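Search this wiki Search Clear

Serkon hand-held gripper

Last updated Jan 7, 2026
2 min read

The Serkon is a hand-held, two-finger gripper used in side-by-side trials of finger and pad designs at the Rollunstead workshop.

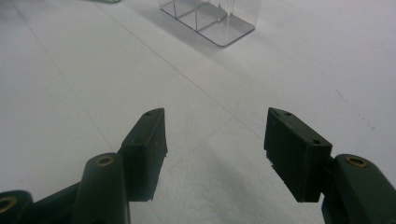 Serkon fingers open over a pale work surface, with a clear divided container behind.

It's a wonderfully simple tool to test with! An operator holds it like a pair of tongs, a camera looks down past the fingers, and any design that does well by hand can then be tried on an arm.

Fingers and pads

Each dark green finger ends in a blocky upright pad with one or two small holes in it. The pad faces are slightly rough, with faint vertical lines, and the lower edges show small chips. Brass-colored ring inserts sit in the rounded ends of the linkage parts, and the two sides face each other across the gap. Pads can be swapped in a few minutes, so a whole set of shapes fits into one afternoon.

Trials

The first comparison took place in November and set the Serkon against the Plusex, a heavier gripper with curved fingertips. Each tool was given 500 pick attempts on 25 household objects. The Serkon did especially well with thin, flat things such as cards and rulers, while the Plusex kept a better hold on round ones. A longer run of 2,000 picks, known as the Živković series after the test sheet it follows, looks at how pads wear over time (a fascinating read for anyone who likes scuffed plastic).

Camera placement

Testers have also compared camera mounts. A low mount gives a great view of the pad faces but loses sight of tall objects. The higher mount is now standard in the Živković series.

See also

Plusex
Pad wear
Živković series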